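Leilani Wojcik was late for our chat, and she apologized for it three times before she had even put her bag down. The juniors' hurdles session had run over, she explained, and she never likes to send a kid home on a bad rep.

That will sound familiar to anyone who has passed through Hillbridge Harriers in the past 15 years. Leilani has coached the hurdles and the jumps there for all of that time, and this April she watched one of her athletes, Nosipho Potgieter, run 63 seconds flat for the 400m hurdles and take the regional under-18 title by a stride.

"I'd love to tell you I was calm," she says, laughing. "I was hanging on to the fence. Mbali had hold of my jacket, and I think she was worse than me."

Mbali is Mbali Rampersad, who looks after the club's sprinters and has shared a training block with Leilani's group all winter. The two of them hatched the plan over the holidays, after a season in which Nosipho kept chopping her steps coming into the eighth hurdle and losing everything she had built down the back straight.

"She was quick enough, we all knew that," Leilani says. "But she'd get tired and then she'd get nervous, and you could see her looking at the hurdle and thinking about it. So we put her in with the sprinters twice a week and let them chase her. Then we spent a whole month teaching her to lead with her left leg as well - oh, she hated that. She really did!"

We talked in the lounge upstairs at the Venilow Stadium, where the windows look down on the home straight and you can follow a session from start to finish if you have the patience for it.
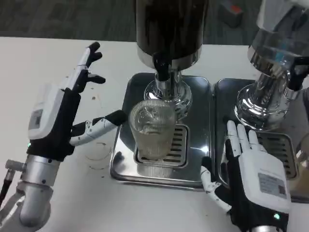
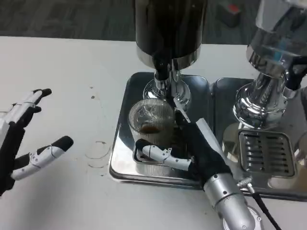

Drinks dispensers at the Venilow Stadium, 17/05/2018.

Leilani came to coaching by a roundabout road. She was a long jumper herself, and a decent one by her own account, until an ankle injury put a stop to it at 22. Her old coach, Hendrik Molefe, asked her to come down and rake the pit for a couple of evenings so that she wouldn't sit at home feeling sorry for herself.

"Hendrik is a clever man," she says. "He handed me a rake, and a week later he handed me a stopwatch, and I don't remember ever agreeing to anything. I still call him when I'm stuck. He'll listen for half an hour and then ask me one question, and it's always the one I should have asked the athlete."

Nosipho is not the only one in the group to keep an eye on. Nobuhle Zulu has moved up from the 300m hurdles this year and goes to the Dustari Games next month with a real chance of making the final, although Leilani is careful about saying so too loudly.

"Nobuhle doesn't need me putting a number on her," she says. "She's got a lovely rhythm, she listens, and she's brave over the last two. If she runs her own race I'll be happy, whatever the clock says. Well - mostly happy."

And for Nosipho? There will be a short rest, then back to work on that left leg, with the nationals at the end of the summer. Leilani would like to see her under 62 before then. She had her bag on her shoulder again by this point, with the evening group already jogging their warm-up laps below us, and she was counting heads through the glass as she said goodbye.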